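Planner catch-up, March – minutes

Present: Krisztina Bíró, Mpho Shezi, Ottó Szűcs, and me (Tiruwork Tilahun) taking notes, so blame me for the spelling. Géza Bakos sent apologies and a very long email.

1. Last month's actions
Mpho finished moving the Jallau logs over, all 2,357 of them – hooray! Ottó still owes us the gripper calibration script. He says it works on his laptop, and we all made the face.

2. Two-arm planner
Most of the hour went here. Planning time on the box task has come down from 46 seconds to 17, and Krisztina reckons there's more to find in the collision checker (it still rebuilds the whole table model on every call, which I'd forgotten I wrote). Ottó wants both arms on one shared clock. Mpho would rather keep two and sync at the grasp. We went back and forth, and I've put both on a branch so we can compare behaviour properly.

3. Perception
Géza's email asks that we stop tuning box detection on plain backgrounds. Agreed. The colour threshold goes, and the depth fit stays in as the fallback.

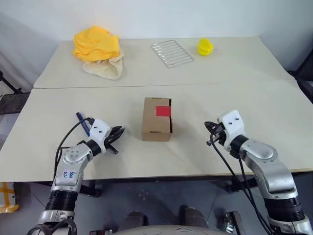 Item 2: box task, one gripper either side of the carton.

4. Actions
Krisztina – cache the table model.
Ottó – calibration script, in the repo this time please!
Mpho – replay six Jallau logs on both clock branches.
Me – reply to Géza, all four pages of him.

Next catch-up is at 10 am, same room.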